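How to budget for a bottle-handling cell

Most first budgets for a small picking cell cover the arm, the gripper and little else. The arm is the easy part to price. The steps below set out the order in which we plan a cell at Gisia, from the first list of items to the purchase order. They assume a bench cell that picks drink bottles and places them in a crate or on a belt.

Step 1. Fix the item list before asking for quotes

Write down every bottle the cell must handle, with its diameter, full weight, cap type and label material. Weigh the bottles full and empty. A gripper sized for full bottles may crush empty ones, and a suction cup that holds on a smooth label may leak on a ribbed base.

Record how the bottles arrive. Upright bottles in a tray can be picked from fixed positions. Bottles lying loose on a table need a camera, more software and a longer acceptance test. If the supplier is told "bottles" and nothing more, the quote will be for the upright case.

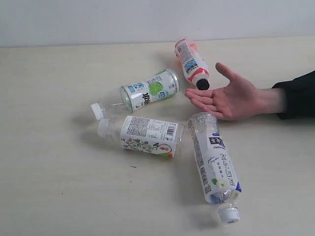 Flasora, March

Lay a mixed set on the bench and move it by hand first. Clear bottles on a pale table are a hard case for depth cameras, and a set with both clear and printed surfaces shows this early. Mix the cap colours as well: a white cap against a cream top gives much less contrast than a black one. Turn the bottles so that necks point in different directions, and include labels that read upside down if the cell has to find text or a barcode.

Time a run of 68 hand picks and keep the figure. It is the baseline for any claim about payback.

Step 2. Split the budget into four lines

Use one line each for the arm and controller, the gripper, sensing, and integration. Keep spares inside the line they belong to. On our last cell the gripper line came to 3663 pounds, including two sets of finger pads and a mounting plate. The Rolta gripper was cheaper to buy but needed an air supply, and the compressor would have gone on the same line.

Integration is the line most often left short. It covers guarding, wiring, the risk assessment and the hours spent on site. Ask for these hours as a separate figure — a single price for the whole job cannot be checked.

Step 3. Allow for the bench

A matte top is worth paying for, as gloss throws reflections into the camera. We allow around 280 pounds for a top and a fixed lamp. Measure the reach from the arm base to the far edge, and leave room for a person to get a hand in when the cell is stopped.

Step 4. Write the acceptance test into the order

State the item list, the starting layout, the number of picks and the failures allowed. McAlister accepted our wording without changes. Hold back part of the payment until the test has been passed on your own bench with your own bottles.

Send the same document to every supplier, and date each revision.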